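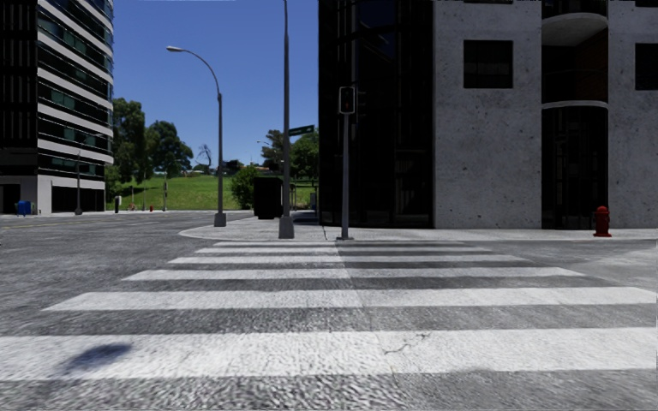 Chapter 5
Rules for Robots on the Sidewalk

5.1 What this chapter covers

In the earlier chapters the robot worked inside a building. The floor was flat, the doors were known, and the people who walked there had received some training. In this chapter the robot goes outside. It must share the sidewalk with persons who did not ask for it and who have perhaps never seen such a machine before.

Our working case is the Muncombe delivery robot. It is a small wheeled robot which carries parcels from a shop to a customer, and it travels on sidewalks and crosses streets at marked crossings. All the exercises take place in Siltham, a simulated city district which belongs to the course software. Students who have not yet installed it should do so before Section 5.4.

When you finish the chapter you should be able to read a local rule about sidewalk robots and decide what it demands of your software. You should also be able to write a test for it, and to keep a record of this test that another engineer can understand without asking you.

5.2 Three kinds of rules

The word "rule" is used in a loose manner in many companies, and this causes trouble. We will separate 3 kinds.

Law. A law is made by a country, a state or a city. It may fix a top speed or a maximum weight, or say in which streets a robot is permitted. A law is different from place to place, and the engineer must always read the text which is valid for the place of operation. A summary found on a website is not sufficient.

Standard. A standard is a document agreed by experts. It describes how a thing should be designed, tested or marked. A standard is often voluntary, but a law or a contract can make it obligatory. Read first the part named "Scope". Many students apply a standard for indoor machines to an outdoor machine and discover the error very late.

Good practice. This is what careful teams do although no one obliges them. For example, a team may decide that its robot always waits for a person who walks with a stick, even when the robot has the space to pass. Such decisions must also be written down. If they stay only in the head of one programmer, they are lost when this person changes jobs.

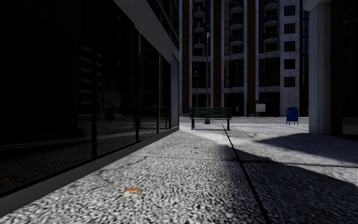 When two rules of different kinds disagree, the law has priority. When two rules of the same kind disagree, do not choose the more comfortable one. Write the conflict in the log and ask the person responsible for safety.

5.3 From a sentence to a requirement

Rules are written for people, and so they contain words which a robot cannot measure. Consider this sentence from the practice rules of Siltham:

"The robot shall not block the way of pedestrians."

What does it mean to block? Is a robot blocking the way if it stands beside a bench for one minute? Is it blocking if a person can pass but a wheelchair cannot? Before any code is written, the team has to answer such questions and turn the sentence into requirements with numbers. In our case the team arrived at the following text:

"When the robot is stopped, it shall leave a free width that permits a wheelchair to pass. If this width is not available, the robot shall move to the nearest permitted waiting place within 5 seconds."

This version can be tested. It is also open to criticism, and that is useful. Somebody can say that the time is too long, or that "permitted waiting place" has no definition yet. Both remarks are correct, and you will work on them in Exercise 5.2.

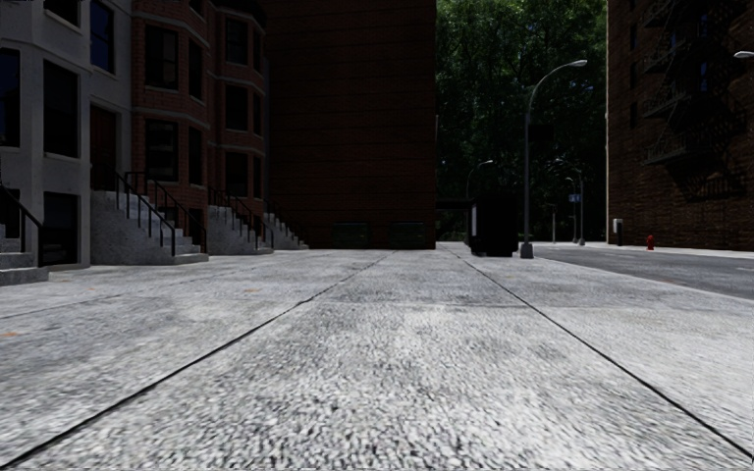 A width on the map is never the same as the width that is free. Steps in front of a house reach into the sidewalk, and so do railings, lamp posts and trash containers. The requirement therefore has to speak of the space measured by the sensors at that moment. The map may help in planning the route, but it does not prove that the way is open.

The Heffernan checklist, printed at the end of the book, contains 74 questions of this type. You are not expected to learn them by heart. Use the checklist each time you write a requirement, and mark the questions which you could not answer.

5.4 Testing in simulation first

The simulated district permits us to repeat a situation many times with small changes. No person can be hurt in it. On the other side, a simulated pedestrian does only what its program tells, and a simulated pavement does not become slippery unless we ask for it. For this reason a good result in Siltham gives the permission to begin a supervised street test. It does not replace this test.

Follow these steps for every test run in this chapter:

1. Write down the requirement you want to test, with its number and version.

2. Choose the place in the district and note the position of fixed objects which make the way narrow, such as mailboxes and bus shelters.

3. Set the path and the walking speed of each pedestrian.

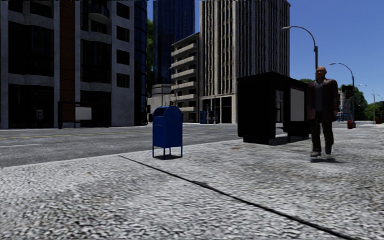

4. Start the run and do not touch the controls until the robot has reached its goal or the time limit has passed.

5. Save the log together with the settings. A log without its settings is not accepted as evidence.

6. Repeat the run with the pedestrian coming from the other direction.

Words to know before you continue: free width, permitted waiting place, scope, supervised street test, evidence. Each of them is defined in the glossary, and we use them from now on only in the meaning which is given there.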